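4.2 Sustained Clock Behavior Under Mixed Loads 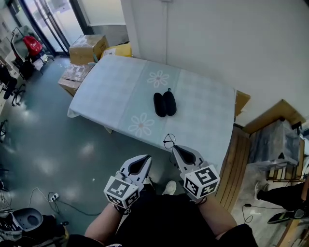 Figure 3. Black pouch on a cloth-covered table.

Oldřich Zeman wrote to us, after reading an early draft of this section, that a processor's advertised boost clock tells you very little about a job that runs past its first minute, and that we ought to say so before showing any results. We agree with him, and we have moved the point up front. Most of the disagreement we found between published scores for the two chips came down to how long each test was allowed to run. A short compression pass finishes while the cooler is still soaking up heat, and the chip gets to keep its highest speed the whole way through. A long one settles down to something a good deal more modest, and it is that second number we care about in what follows.

All of the runs were made on the same Vullirport board, with the same memory and the same power supply, and only the processor was swapped between sessions. We used the Rotich chip first and the Gallberg chip second, then went back and repeated the Rotich runs, which we would warmly recommend to anyone trying this at home. Our first set of Rotich results, taken in February, had been gathered under an older firmware version, and the difference was large enough that we threw the whole set away. It was a little painful to do, but we slept better for it.

The workload was the Zindo archive test, version 3, which packs and unpacks a folder of 1275 mixed files. The folder holds plain text, source code, a few databases and a generous helping of pictures that are already compressed and barely shrink at all. We kept those pictures in on purpose – real folders are full of them, and a test made only of text flatters the chip with the larger cache. Each run was repeated until 127 complete passes had been logged, and the machine was left idle between runs until its temperature readings leveled off.

Unpacking behaved just as we had hoped it would. The work splits up nicely among the cores, the threads hardly ever wait for one another, and the Gallberg chip, having more cores to offer, stayed ahead from the first pass to the last. Its clock did drop as the run went on, but the drop was gentle and the order of the two chips never changed.

Packing was a much less tidy story, and we spent far more time on it than we had planned. With a small dictionary the two chips traded places from one pass to the next, and we would not want to name a winner. With a large dictionary the job leans heavily on memory, and the extra cores of the Gallberg part spent a good share of their time waiting for data. Raising its power limit made almost no difference here, although it did make the fans a lot louder. Tightening the memory timings helped both chips, and it helped the Rotich chip a little more.

One odd result remains. At roughly pass 999 of a longer overnight run, which we made only on the Rotich chip, the packing speed dipped and then came back within a few passes. We could not bring the dip about a second time. The temperature log shows nothing unusual at that point, and our best guess is a background task in the operating system. We have left the dip in the data and return to it in Section 5, where the power readings are discussed.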